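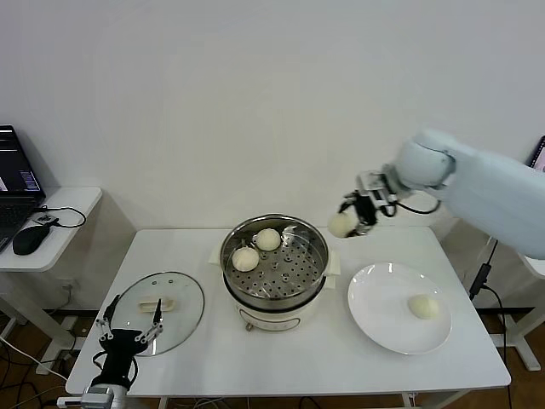

Fuseini Abubakari wrote in to say that our January piece on office lunch had missed the real subject, and that the real subject was smell. He had a point. We had given 600 words to the sandwich and none to the corridor.

So I spent a week eating at desks that weren't mine. At Tillow, a payroll firm on the edge of Destlow, lunch begins at 11:40, when the first person stands up and pretends to be stretching. By noon there is a line for the microwave and a certain amount of looking at ceilings. Fish is legal. It is also remembered. Florin Ene reheated mackerel there once, seven years ago, and is still introduced to new hires with a short pause before his name.

Lukáč, across the parking lot, has gone the other way and written rules. They run to 30 clauses. Clause 4 bans eggs "in any state." Clause 19 permits curry but asks the eater to "show judgment," a phrase that has ended at least one friendship in accounts.

*The curry people know who they are,* Zdeňka Zelenák told me, looking hard at a man with a spoon.

What struck me was how little anyone minded eating badly. Cold rice, a bruised pear, soup in a jar that used to hold something else: all fine. What they minded was being known by it. Bring the same leftovers three days running and a whole floor has a theory about your marriage.

Vlasta Rusnák solved this years ago by eating in her car. She has a cloth napkin in the glove compartment and the radio tuned to the farm report. I asked if she ever got lonely out there. She asked if I was going to finish my crackers.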